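Dye notebook, December, late morning start

Third go at the walnut bath. The last two came out the colour of weak tea, so I'm being stricter about the weights this time.
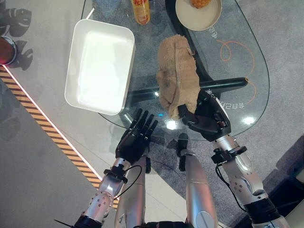 Husks are the Sustmont bag again, the older one, soaked for 8 days in the lidded bucket and smelling like the bottom of a pond. I put 200 g in the big pan with enough water to cover, brought it up slowly and kept it just under a simmer. Last time I let it boil while I was on the phone and I think that's what flattened the brown.

Cloth: two cotton strips and one of the Tidevell linen. I scoured all three properly (soda, hot water, a long rinse) and was a bit horrified by what came out of the linen. It was sold as ready to dye! Worth scouring anything from them from now on, whatever the label says.

Strained the bath through the old muslin at 2 o'clock. Lost a fair bit down the side of the sink, so call it weaker than planned. Cloth in straight after, heat off, and I've left it to sit. I stirred it whenever I remembered, so not very often.

First strip out at teatime. Much better – a proper warm brown, a little patchy along one fold where it had floated up. The linen is going greyer than the cotton and I rather like it, though it isn't what the Sugawara sample card shows for walnut at all. Could be our water. Could be the card, it's been on the windowsill for years.

The other two can stay in overnight.

To do: order another 500 g of husks, try an iron dip on half the linen, find the lid for the small pan. If anyone has borrowed the Zallard scales please put them back on the left-hand shelf, I ended up using the kitchen ones and they wander.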